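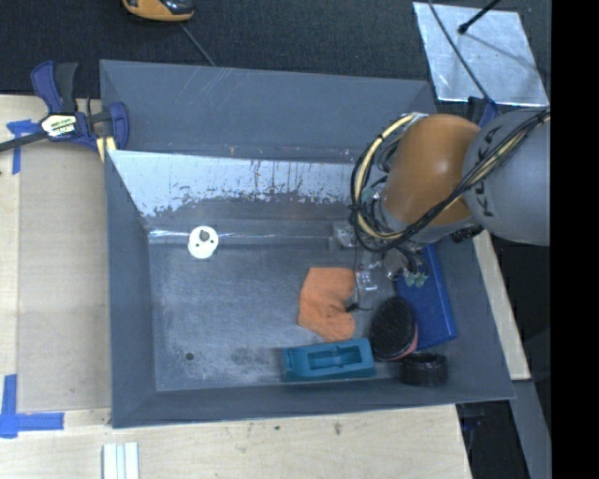

Pludness scrap store moves to the old feed building, bins and all

The Rallero scrap store has moved across Pludness into the old feed building, and anyone who spent the spring wondering where on earth to find a fistful of felt or a bag of plastic bits for a school project can stop wondering. The doors opened again in July, a little later than planned and with one wall still waiting for its second coat of paint, and the people who came through on that first afternoon didn't seem to mind the wall one bit.

For readers who have never had the pleasure, Rallero takes in the leftovers that local workshops and small factories would otherwise pay to have hauled away, and sells them for next to nothing to teachers, parents, model builders, quilters, theater people and the sort of person who simply can't walk past a good box of lids. You pay by the bag. There is a small bag and a large bag, and how much you manage to push down into either one is between you and the handles.

The big gray bins have come along too, which will please the regulars. There had been talk of leaving them behind and putting in tidy shelving with clear drawers, the kind you see in craft shops, and for a few weeks last winter that really was the plan. Wilson Huanca, who has run the store since it was a single table in the back of a tire shop, had gone as far as getting a price for the drawers.

"I had the quote in my hand," he said, leaning on the edge of one of the bins and looking rather fond of it. "Then I watched a little boy digging in here for most of an hour while his grandmother sat over there with her magazine. He came up with some kind of a plastic piece and he held it like it was treasure. You don't get that out of a drawer with a label on it. So I put the quote away."

The bins are not pretty, and he would be the first to say so. The sides slope in toward the floor, so whatever goes in slides down to where you can get at it, and the metal underneath is scuffed from years of things landing on it. One of them has scratches up near the top of its back panel and scrapes down the slope below, and when the move was being planned somebody suggested sanding it all down and giving it a nice bright coat of something. Wilson turned that down as well. His feeling is that the paint would be scraped again by the fall, and that the money was better spent on lights.

The lights, it should be said, are a great improvement. At the tire shop you more or less shopped by feel, particularly late in the day, and more than one person went home with what they believed to be black ribbon and found at the kitchen table that they had bought navy. In the feed building you can see right down to the bottom of a bin. A scrap of bright orange cloth lying down there practically calls out to you, and so does a teal plastic block with a hollow in the top of it, and you will have decided what to make with both before you have worked out how to reach them.

Reaching them is the other matter. Regulars will remember the step stool at the old place, the one with the wobble, and will be glad to know it has been retired. There are new stools now, wide ones with rubber on the feet, and a couple of long-handled grabbers hanging on a hook by the register for those who would sooner keep both shoes on the ground. Please hang the grabbers back up. One went home with a customer in the first week, quite by accident, and came back the next morning with an apology and a jar of plum jam.

As for what goes into the bins, the cloth mostly comes from Hegedűs, the upholstery workshop out past the grain elevator, where the cutting table produces a steady stream of corners, strips and odd shapes too small for a seat cushion and far too good to throw out. The colors depend entirely on what people in the county are having recovered. Last year there seemed to be no end of brown. This year somebody has ordered orange, and a good deal of it by the look of things, and Wilson says he has grown used to finding threads of it on his socks.

The pieces come in every shape a pair of shears can leave behind. Some have one nice straight edge and then wander off in all directions, and those are the ones the quilters go for first, being easy to square up. The floppier and stranger ones are popular with the children, who see rabbits and boots and the coast of some country in them and generally leave them exactly as they are.

The plastic comes from Ornari, a small molding firm that makes housings and trays and sends over the pieces that came out a shade wrong or were left at the end of a run. A lot of them are blocky things with a cavity in one face, and it is a rare household that can't find a use for one. People stand pencils in them. People plant a single bean in them. One gentleman who builds model railroads has been using them upside down as freight sheds, and brought a photograph in to show everybody, and very handsome they looked too, with little signs over the doors.

Cloth and plastic share the bins, by the way, and that is on purpose. New customers sometimes ask whether there has been a mix-up. In the early days everything was sorted with great care, fabric to the left and hard things to the right, and Wilson noticed that people went straight to their own side and straight back out again. Once things were tipped in together, the quilters started going home with plastic and the model builders started going home with cloth. He likes that, and he has no plans to go back.

He did keep a tally last year, in pencil, on the back of a calendar, of the sacks that came in from the workshops and the sacks' worth that went out again with customers. The store took in 198 and sent out 194, and he is a little sheepish about the four that got away from him. Two of those, he thinks, were lost to a leak in the tire shop roof. The others he can't account for, though he has his suspicions about a corner behind the old water heater that was never properly cleared before the keys were handed back.

There is more space to be had in the new building, and some of it has been given over to a long worktable where people can sit down and get started on whatever they have found. Scissors, string and white glue are there for anyone to use. Hot glue is kept behind the register and has to be asked for, and children need a grown-up with them for that one. The coffee is free, if you don't mind it strong, and there is a tin for coins next to it for those who feel they ought to.

Teachers can set aside up to 3 large bags at a time and have them held for two weeks, which was not possible at the old place, where a bag left on the floor was liable to be bought by somebody else. Just write your name and the name of your school on the tag. If you are after something in particular, a certain color or a whole lot of one shape, it is worth telephoning ahead, and Wilson will keep an eye out as the sacks are opened, though he makes no promises and is sometimes rather distractible once he gets going on a story.

He would also like it known that Rallero can't take household clothing, bedding or toys, however nice they are. A few bundles have been left by the side door in the evenings, kindly meant, and he has had to drive every one of them over to the thrift shop himself. Workshops and small businesses with clean leftovers of any sort are very welcome to call in and talk about a pickup. Cork, he says, would be wonderful. People ask him for cork all the time.

The store opens at 2 in the afternoon. Parking is on the gravel beside the loading dock, and the entrance is the green door, which sticks, so give it a good push with your shoulder and come on in.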